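4. Setting up an artwork in the gallery guide

Use this section when a new work arrives for display and needs an entry in the Hurau visitor guide. You will need the loan form, the wall plan and an editor login. If your login only allows viewing, ask your site administrator to change it before you begin.

4.1 Creating the entry

1. Open Works and choose New entry.
2. Type the artist's name as it appears on the loan form, including any accents. For example, enter Märta Sjöberg, not Marta Sjoberg. The search will find both spellings.
3. Enter the title. Leave the box blank for an untitled work and tick Untitled.
4. Enter height, width and depth in centimetres, in that order. For a flat work, leave depth blank.
5. Choose the lender from the list. New lenders are added under Contacts (see section 3).
6. Press Save draft.

Note: A draft can't be seen by visitors. It stays in the list until you publish or delete it.

4.2 Writing the wall text

1. Open the draft and select Text.
2. Paste or type the wall text. The limit is 346 characters with spaces, and the box turns red if you go over.
3. Add the large print version. It has its own box and isn't copied across.
4. Select Preview and read both versions on a phone.

Caution: Pasting from a word processor may bring hidden formatting with it. Use Paste as plain text.

4.3 Adding pictures

1. Select Pictures, then Add.
2. Choose a file saved at 300 dpi or higher. The guide makes the smaller sizes itself.
3. Fill in the credit line. An entry can't be published without one.
4. Drag the pictures into the order you want. The first is used in the room list.

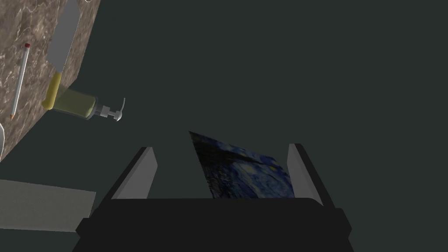 5. Press Save draft again before leaving the page.

Note: For video and computer-made works, upload a still and put the running time in the Duration box.

4.4 Placing the work in a room

1. Open Rooms and pick the room from the wall plan.
2. Drag the entry to its position. Each position has a stop number, and visitors key this in on the handset.
3. Check that the number matches the printed label.
4. Press Publish. Handsets pick up the change the next time they are docked.

Caution: Don't reuse a stop number while the earlier work is still in the guide. The handset will play the older entry.

To take a work out of the guide, open its entry and choose Withdraw. The text and pictures are kept, and the stop number becomes free again.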